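# Millet porridge, the sour kind

January 11, 2018

I promised Mwajuma Ondieki that I would write down how I make my sour porridge, and I have been promising since December, so today I sit down and do it. She asked because she tried it at my place and then tried it at home and it came out thin and tasted of flour. I think I know the reason, but first the recipe.

In my family we call it uji, like many families do, and each house makes it differently. My mother used finger millet and sorghum together. I use only finger millet now, for the simple reason that the shop near me, Nyamweya, does not always have sorghum flour. When they have it I buy it and mix it in, one part sorghum to two parts millet.

For the sour base you need:

- 200 grams of finger millet flour
- lukewarm water, enough to make a loose paste
- 2 spoons of the old sour base, if you have it

Put the flour in a jar or a clay pot, pour the water slowly and stir with a wooden spoon until there are no dry places at the bottom. It should fall from the spoon like yogurt. Add the old base. Cover with a cloth and leave it on the counter. With the old base it takes me one day in warm weather. Without it, two days, sometimes three in the cold months.

You will know it is ready by the smell. It must smell sour and a little like bread. Some small bubbles come up on the side of the jar. If it smells like paint or there is something fuzzy and pink or black on the top, throw everything away and wash the jar with very hot water. This happened to me two times, both times with flour that had stood open in the cupboard too long.

Then the cooking. For one pot I boil 6 cups of water. While it heats I take 9 heaped spoons of the sour base and thin it in a bowl with a cup of cold water. When the water boils hard, I turn the fire down, pour in the thin mixture in a slow stream, and with the other hand I stir, stir, stir. If you stop stirring here you will get lumps, and these lumps do not go away later, I have tried with a whisk and also with a sieve.

After it thickens you lower the fire again and let it cook for 22 minutes. I set the timer on the phone. This is the place where I believe Mwajuma went wrong — she told me she took it from the stove as soon as it was thick, maybe after five minutes. It looks finished at that moment, but the flour is still raw inside and you taste it in the throat. Stir every few minutes and scrape the bottom. The color goes from gray brown to a darker brown and it becomes shiny.
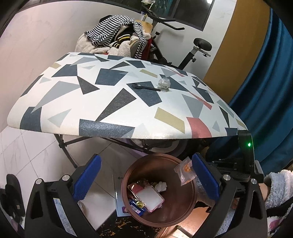

At the end I add sugar, a small pinch of salt, and the juice of half a lemon if the base is still young and not sour enough. My aunt puts butter. My neighbor puts milk, but then you must drink it the same day, and also you must take the pot off the fire before the milk goes in or it will curdle from the sour. I learned this in the bad way on a morning when I had guests.

About the flour I want to say something more, because I changed it last year. Before, I always bought the Wivari flour in the paper bag, which is very fine. It makes a smooth porridge but the souring is slow. Then my friend Gladys Kinyua gave me a bag from a mill called Gronuno, and that one is rougher and you can see the small dark pieces of the skin. With this flour the base was sour in half the time. I do not know exactly why. Gladys says there is more life in flour that is not so fine, and she has been making uji much longer than me, so I believe her.

The rough flour needs a little more water in the pot, maybe half a cup. And I pass the base through a tea strainer before cooking when I make it for children, who complain about the pieces. For myself I leave them.

Keep two spoons of the base each time for the next jar. Mine lives in the fridge in an old jam jar with the lid not closed all the way. It sleeps there well for a week. After two weeks it is still good but tired, so feed it with one spoon of flour and some water the evening before.

We drink it from cups, with something on the side that is not too sweet. Boiled sweet potato is my favorite, or groundnuts, or a plain mandazi from the day before that you can dip. Next time I want to write about the mandazi too. I am not happy with mine yet, they drink too much oil, and if somebody has advice about this, please leave it in the comments.

Mwajuma, your jar of base is in my fridge. Come and take it before Sunday.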